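El taller de robótica de Gadow enseña a doblar ropa a una pinza de dos dedos

Los alumnos del taller de robótica del centro Tollero, en Gadow, dedican este trimestre a un proyecto de manipulación de prendas con el que se presentarán en agosto a la muestra juvenil Dogar. El grupo trabaja con pinzas de mano de dos dedos, que los propios estudiantes llevan a casa para grabar tareas domésticas sencillas.

El proyecto se llama Cosus y arrancó con un presupuesto de 2.000 euros, aportado por el centro y por las cuotas del taller. La mayor parte se gastó en filamento, tornillería y cámaras. Los dedos de las pinzas se imprimen en material flexible y se cambian cuando empiezan a perder agarre.

Según Panagiotis Janevski, profesor responsable, el grupo descartó pronto los objetos rígidos. "El año pasado apilamos vasos y cubos, y salió bien, pero una camiseta es otra cosa. Cada vez que la sueltas cae de una forma distinta", explica. "Los chicos lo entendieron el primer día, cuando ninguno consiguió coger una manga a la primera."

Hasta ahora han reunido 1.072 grabaciones. Cada una recoge una tarea completa, desde que la pinza se acerca a la prenda hasta que esta queda doblada o se da el intento por fallido. Los intentos fallidos también se guardan, con una etiqueta aparte, y los revisa cada martes un turno de dos alumnos.

Las normas de grabación caben en una hoja. La prenda se extiende sobre una cama o una mesa, con la luz del día si es posible, y la pinza se mueve despacio. No hace falta ordenar la habitación ni buscar un fondo liso, porque el profesor prefiere que haya colchas con dibujos, ventanas y objetos de todo tipo.
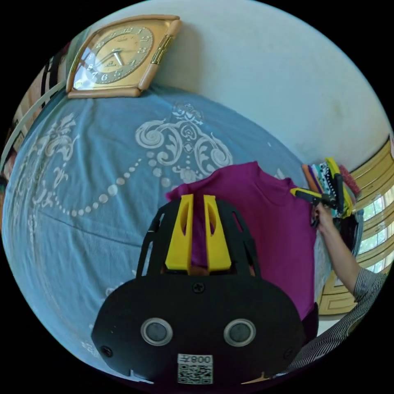 El cuello y los hombros son lo que más cuesta. La tela hace arrugas pequeñas cerca de las costuras y los dedos tienden a pellizcar dos capas a la vez. En las últimas pruebas del brazo del aula, entrenado con esas grabaciones, 45 de 68 intentos con camisetas acabaron en un doblado válido. Con toallas el resultado es mejor, aunque el grupo no las incluirá en la demostración.

Para la muestra, cada equipo dispondrá de una mesa y de un turno por la mañana. Tollero llevará el brazo, dos pinzas y una cesta de ropa. Las inscripciones para el próximo curso del taller se abren en la secretaría del centro, con plazas para alumnos a partir de 14 años.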